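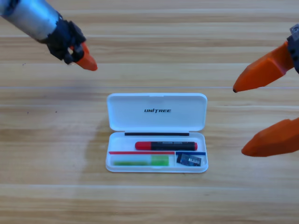

备考区 > 中级会计 > 方法讨论
主题：划重点到底有没有用？三科教材看了一轮，感觉白划了

楼主 晚风吹麦 发表于2026年2月28日 星期六
在职，今年报三科。从一月开始按228天排的计划，到现在经济法看完一轮，实务看到长期股权投资，财管刚开头。
问题出在经济法。我用的是Ikari那本合订讲义，700页，买来就是冲着一本搞定。第一轮我看得很认真，绿色划定义，黄色划数字和期限，橙色划例外情形，边看边划，一章下来也觉得自己懂了。上周回头做第二章的题，公司法那部分错了一大半，翻回去看，错的地方全都划过线，有两处还画了星。
想问几个事：
一是划线这一步能不能干脆不要了，省下来的时间做题。
二是已经划满的书还有没有救，要不要换一本干净的。
三是大家第二轮怎么用第一轮留下的痕迹。
平时每天晚上学两个小时，周末两天加起来8小时。时间就这么多，不想再走一遍冤枉路。

2楼 半亩方塘水
划线没用，直接做题。我去年过的经济法，书基本是新的。
先做题，错了去翻书，翻到哪一段就在那段旁边写题号。考前只看写了题号的段落，够用了。

3楼 拎壶冲
不同意楼上。经济法可以这么干，实务不行。实务你不看书直接做题，合并报表那里连题目问的是什么都读不懂。
楼主的问题我觉得出在边看边划。第一遍读的时候你根本不知道哪句重要，看着都重要，就都划了。我的做法是整节读完，合上书，想一想这节讲了什么，再翻开来划。能想起来的不划，想不起来但应该知道的才划。这么一来每页也就剩几处。

4楼 晚风吹麦（楼主）
回复3楼：读完再划，那不是等于读两遍吗？我看公司法那一章就花了一个多星期，再来一遍受不了。
回复2楼：写题号这个办法记下了，准备从第三章开始试。不过我现在的问题是满书都是颜色，题号写上去也看不见。

5楼 拎壶冲
不是两遍。第二次是扫一眼，一节也就几分钟。你现在觉得快，是把账留到后面还了。

6楼 铜锣湾没有铜锣
说一下我的情况，三年考了三科，每年一科，慢，但方法试了不少。
第一年全靠划线，实务没过。第二年全靠抄笔记，抄了两大本，过了，分数很难看。第三年开始才想明白划线和抄笔记都是给后面那个自己准备材料的，材料准备得再漂亮，后面那个自己不看就等于没有。
所以我先问楼主一句，你第一轮划完，有没有哪天专门回去看过划的东西？如果没有，那问题跟划不划线没关系，是没复习。

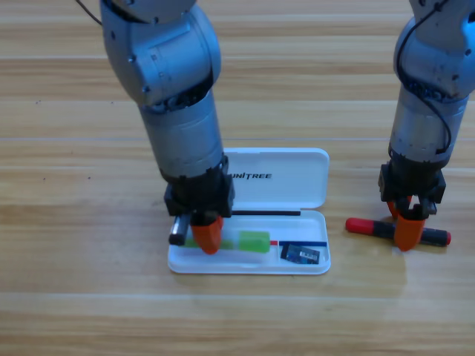 接着说颜色。我最早也是三四种颜色，后来只留一种。原因很简单，每次下笔之前要想这句该用哪支，想的这一下注意力就跑了。定义和例外经常写在同一句里，前半句绿后半句橙，换笔换得比读得还勤。
经济法里真正值得单独标的是数字，几日内、几分之几以上、多少人以上，这类东西靠理解没用，只能背。数字我用圈，别的一律用横线，一支笔就够。

7楼 晚风吹麦（楼主）
被说中了，一次都没专门回去看过。总觉得反正划了，考前再说。

8楼 草履虫想转行
插一句，楼主这本Ikari的合订讲义我也有，排版本身就有问题。它自己已经把重点词加粗了，还有波浪线，你再往上叠三种颜色，哪还看得出主次。我后来把书拆了，按章装订，每章前面夹一张白纸，重点只写在白纸上，书上不动。
拆书心疼的话就别学我。

9楼 半亩方塘水
拆书这个我赞成，带着也轻。整本背去公司谁受得了。

10楼 夜航船票
我是电子派，全部在Kerr上做，教材拍进去，划线可以按颜色筛选，点一下只显示数字类的，点一下只显示例外情形。楼主纸书的问题换成电子的就没有了，不满意的划线直接删掉。
而且错题能直接链到对应段落，2楼说的写题号，软件里是自动的。

11楼 拎壶冲
电子的我试过两个月，退回来了。拿着平板半小时能切出去看好几次别的。还有财管要打草稿，屏幕上写公式别扭。
这东西看人，自己管得住的用电子没问题。

12楼 夜航船票
切出去是自制力的事，开专注模式就行了。草稿我也是用纸的，没说全电子。

13楼 拎壶冲
你10楼写的是“全部”。

14楼 夜航船票
行，除了草稿全部。

15楼 铜锣湾没有铜锣
你们两个别歪楼。楼主问第二轮怎么弄，我把我第三年的流程写一下，经济法和实务通用，财管另说。

第一步，定章节顺序。别从第一章开始。经济法先看分值高的，公司法、合同、增值税，总论放最后。精力最好的时候给最硬的章节。

第二步，先做一套章节题，不看书，不计分，错就错。做完把错的题号写在一张纸上，不看解析。

第三步，带着这张纸去读书。读到能回答某道题的地方，在旁边写题号。这时候第一轮的划线就有用了，对照着看，划过线还错的，说明当时是看着眼熟，并没有记住，这种地方折角。没划过线却错的，说明第一轮漏了，补一笔。

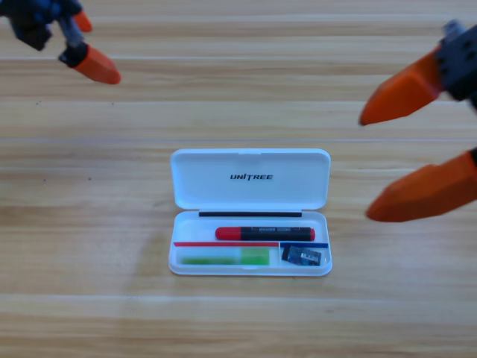 第四步，隔5天回头。只看折角的页，先盖住正文，看题号能不能想起题目在考什么，想不起来再看。这一步很枯燥，但是我三年里唯一觉得省不掉的一步。

第五步，把折角展平。隔两次都能想起来的就展平，不再看。到考前一周，还折着的页就是你要看的全部内容。我当年经济法最后剩下的很薄一叠，上考场前一晚看完了还能早睡。

财管不适合这个流程，财管就是公式默写加算题，书看一遍知道公式从哪来就行。

16楼 晚风吹麦（楼主）
这个太具体了，谢谢。有个疑问，第二步不看书先做题，错一大片，会不会很打击？我上周就是这样，做完题那天晚上什么都没学进去。

17楼 铜锣湾没有铜锣
会。所以说不计分。别去算正确率，题号抄下来就收工，第二天再读书。我是固定周五晚上做题，周六读书，中间隔一觉，心情会好一些。

18楼 草履虫想转行
我做题错得多的那几天会去看已经会的章节，找点信心回来。不算浪费，顺便复习了。

19楼 北纬三十一度半
路过，讲点不一样的。我是培训机构出来的，带过几年基础班，学员的书我翻过很多。划得密的和划得稀的都有考过的，也都有没考过的，光看书看不出来。
能看出区别的是页边有没有自己写的字。哪怕就写一句“和上一章那个期限不一样”，也比划十行强，因为写这句话之前你得先在脑子里比一下。
所以楼主第一个问题，我的回答是线可以划，划完在旁边写半句话，写不出来的那条线就别划。

20楼 半亩方塘水
写半句话这个比折角好使。

21楼 铜锣湾没有铜锣
不冲突，折角是记位置，写字是记内容。

22楼 晚风吹麦（楼主）
那书要不要换一本干净的？还没人说这个。新的一本也不便宜，而且Ikari今年的版本三月还要出勘误，怕现在买了又要对一遍。

23楼 拎壶冲
不换。换了你又会从头划一遍。

24楼 草履虫想转行
不换，但是我建议换颜色。第一轮用过的颜色都收起来，第二轮只用一支黑色细笔。书上再花，黑字也看得清楚。我用的是Zonmont的0.38，写在划过荧光的地方不怎么洇，就是出墨偏淡，左手写字的人可能会蹭。别的牌子也可以，试一下再买。

25楼 夜航船票
勘误三月出的话，等勘误出来一次性改完再开始第二轮也行吧，这段时间先看实务。 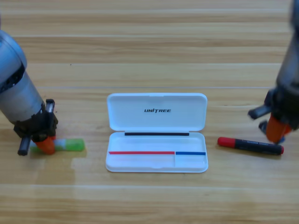
实务的顺序我也说两句，长期股权投资卡住的话不要死磕，先跳过去看收入和金融工具，回头再看会顺很多。我当时在长投上停了三个星期，后面的章节全挤到一起，最后合并报表是硬背分录上的考场，那道大题基本是送掉的。

26楼 拎壶冲
这条同意。长投、合并、所得税三个连着看，放在同一段时间里，别拆开。但是前提是前面的固定资产、存货都熟了，分录不用想就能写出来。

27楼 半亩方塘水
三个连着看容易崩溃，我是中间插经济法过来的。实务看烦了看一节经济法，换换脑子。

28楼 拎壶冲
插着看我不行，第二天回来要重新找感觉。

29楼 北纬三十一度半
两种都有人用。工作日每晚只有两小时的，我一般建议一晚只看一科，换科放在换天的时候。两小时里切一次，热身的时间就占掉不少了。

30楼 小满未满
问个题外话，大家在哪学？家里有小孩，一坐下就来翻我的书，还拿笔在上面画。

31楼 草履虫想转行
我在Fusulen自习室，办的月卡，晚上安静，缺点是周末下午抢不到靠窗的位子，空调也偏冷，要带外套。

32楼 夜航船票
自习室去之前先问清楚能不能按计算器。有的静音区不让，做财管的话很麻烦，我被提醒过两次，后来只能坐走廊那边。

33楼 小满未满
谢谢，计算器这个没想到。我去问问附近那家。

34楼 晚风吹麦（楼主）
汇报一下，昨晚按15楼的流程试了第二章。先把错题号抄到纸上，今天读书的时候对着找。结果是划过线还错的比没划过的多得多，大部分是期限，股东会提前几日通知、多久之内可以请求撤销，单看每个都认识，放一起就混。
19楼说的半句话也写了，写到第四条发现自己一直把有限公司和股份公司的两个规定当成一个。第一轮这两个地方我都划了黄色，划得还挺直。
书不换了，颜色也不用了，买了支黑笔。

35楼 铜锣湾没有铜锣
期限混的话单独列一张表，有限公司一列，股份公司一列，同一件事放在同一行。自己列，别找现成的，网上那些表有的还是旧公司法的内容，背了更糟。

36楼 半亩方塘水
旧法这个要注意，题库也一样，有些老题没删干净，做到答案和书对不上的先看题目年份。

37楼 晚风吹麦（楼主）
收到。难怪有两道题怎么看都不对，解析引的条文书里找不到。我去查一下年份，表格列好了发上来请大家挑错。

38楼 拎壶冲
发的时候把依据的页码也写上，方便对。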